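Last updated: Thursday, October 1, 2020

Plating arms on the day shift, what happens to us?

hpilkington
We got the two-arm setup at Piltport in February. It does cold plating, the same job five of us used to rotate through. Hours haven't been cut so far, but three of the five are on packing now and they didn't ask for it.

zmets
Same at Skernton. My wrists are better. I used to do 100 trays before lunch and go home sore. I'd take packing any day.

hpilkington
Packing pays less here. Does it where you are?

zmets
No, same rate. OK, that's different.

tadhg_g
I don't buy that it saves labor. Somebody still has to set it up and clear its mistakes. I spent 20 minutes of my break on it Tuesday.

aurelia.ilie
Then put in for the 20 minutes. We did and got paid. Get the setup work written into the job description too, or it stays a favor.

tadhg_g
Written in by who? Our lead says it's "part of the line."

hpilkington
Setup is the part I'd want graded as skilled work, and I've asked for that twice. Whoever lays out the table decides how the run goes: blue, pink and green plates close together in the middle, lemon off to the side by one gripper. I'll post what they answer.

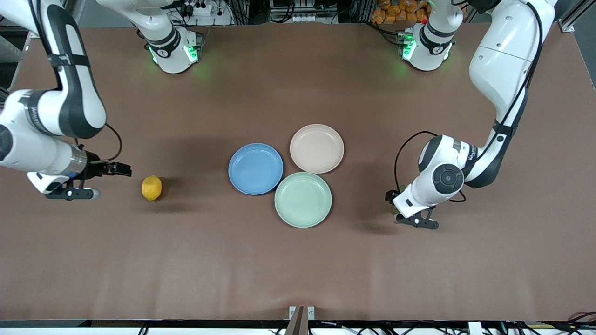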